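The Slow Return of the Town Bakery

By Kai-wen Fung
16/08/2018

At four in the morning the only lit window on the main street of Grosville belongs to the bakery. The street has a bank, two hair salons, a shoe repair shop and a hardware store that closes for lunch. For eleven years it had no bread except what came in on the supermarket truck.

The old bakery shut when its owner retired and his children, both settled in the city, did not want it. The ovens were sold for scrap. The space was a phone shop for a while, then a tax office, then nothing. People got used to driving to the next town on the weekend, or to doing without.

Orketti opened in the same building two years ago in September. It is run by a married couple who had worked in hotel kitchens and wanted to stop working for hotels. They borrowed from a credit union and from her uncle, bought a used deck oven, and hauled it in through the back wall, which had to be opened up with a saw and closed again the same day.

The first winter was bad. They baked too much, and the wrong things. Grosville, it seemed, did not want a dark rye with a crust that fought back. It wanted sandwich bread, dinner rolls and something sweet to take to an aunt's house. The couple kept one rye on the shelf out of stubbornness and changed nearly everything else. By spring the rolls were selling out before ten.

I spent part of the summer visiting small bakeries like this one, and the stories have a lot in common. Someone with training comes to a town with low rent. The first year's savings go into the oven and the wiring. The product list gets shorter and plainer. If the owners can stand the hours through a second winter, they usually stay.

The hours are the part that customers don't see. At Orketti the dough for the next day is mixed after lunch and left in the cooler overnight. Shaping starts at three. The first bake comes out before six, and then one of the two goes upstairs to get the kids ready for school while the other opens the door. They sleep in two shifts and have not taken a vacation longer than four days since they started.

Flour is the other subject that comes up quickly. Most of the bakers I met buy in 50-pound bags from whichever distributor will come out that far. Torumis, a one-room bakery an hour north, gets some of its flour from a farmer who put in a small stone mill. The flour costs more and behaves differently from one delivery to the next. The baker there keeps a notebook with the weather, the water temperature and how long each batch took to rise. She showed me a page from a wet week when every loaf came out flat. She had sold them anyway, at half price, with a sign that said so.

Her prices are a sore point in town. A loaf at Torumis costs nearly twice what the supermarket asks, and she hears about it. She has tried explaining and has mostly given up. What brought people around, she thinks, was cutting the loaves in half and selling the halves. A half loaf is enough for a retired couple, and it feels like less money.
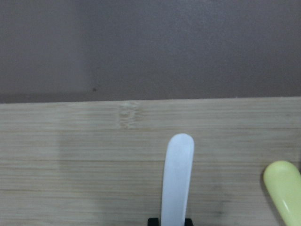 The third bakery on my list, Queiroz, is the oldest of them and never closed at all. It has passed from father to daughter and now, slowly, to a nephew who runs the oven while his aunt keeps the books and the counter. They supply two school cafeterias and a nursing home, and that steady business covers the rent and the gas bill. Walk-in trade is extra. When a school contract was put out for bid three years ago, they lost it for one term, and the aunt says it was the only time she thought about selling.

She had advice for the newer places – get one large customer who pays on time, and do not let the bread get fancy before the roof is fixed. The nephew rolled his eyes at this, but he is the one who drives the delivery van, and he has not turned down a wholesale order yet.

Back in Grosville, the couple at Orketti are talking with the hospital kitchen about dinner rolls. A yes would mean a second oven, and the wall would have to be opened again. They have also hired their first employee, a high school senior who comes in at five and leaves for class at a quarter to eight. She told me she likes the early start and has no plans to become a baker. The rye is still on the shelf, down to six loaves a day, and most days they sell five.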